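Kitting task on two arms: success per tray or per part?
Forum: Manipulation methods > Results and replication

platow_bench
Posted May 1, 2024

Hello all. I am writing up our result on the kitting task and I would like opinions before I send it to the others in the Graton project. The policy must put one part of each kind on the white sheet in the tray: a round red board, a small part with a black wire, a twisted cable and a colored harness. We trained it on 1,000 demonstrations. A tray counts as success only if all four kinds are on the sheet and no second piece came along with them.
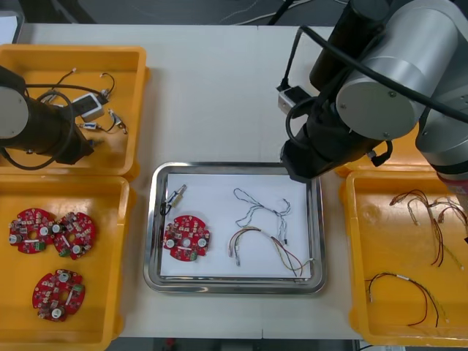 Reply 1 – oei_grip

Thank you for sharing. I don't agree with the scoring. If you count only full trays, one bad harness pick hides three good picks, and the reader can't learn where the method is weak. We score per part in our lab, and I think it is more fair to the policy.

Reply 2 – platow_bench

I understand the point, but a kit with a missing cable is of no use for the person who must assemble it. Per part scoring made our September result look much better than it was. I can put both numbers in the table, with the tray number first.

Reply 3 – cisgate77

Both, please. I have another question. How do you reset the bins between trials? Boards which lie on top of each other are a different problem from boards which lie alone. With wires it is even worse. If the person who resets them is kind, the policy looks smart.

Reply 4 – platow_bench

We tip each bin by hand and don't arrange anything after. The paper goes back flat in the tray, and then the trial may start.

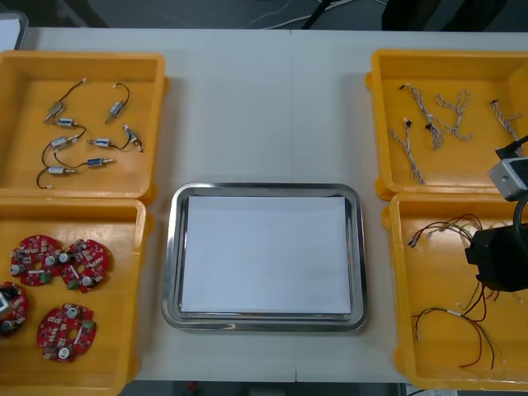 Tray with blank sheet, parts in the four bins.

Reply 5 – oei_grip

The red, black and yellow wires would worry me most. In our tests the gripper took 2 harnesses together in 6 trials, and the per part score still gave a point for it. So I must admit that your strict rule has some value here. I still want to see the failures separated by kind.

Reply 6 – cisgate77

I would also write down who did the reset. Tipping by hand is not the same for every hand – we saw this between two students.

Reply 7 – platow_bench

This we did not record. I will add a column for it from the next run, and I will post the failures by kind when I have sorted them.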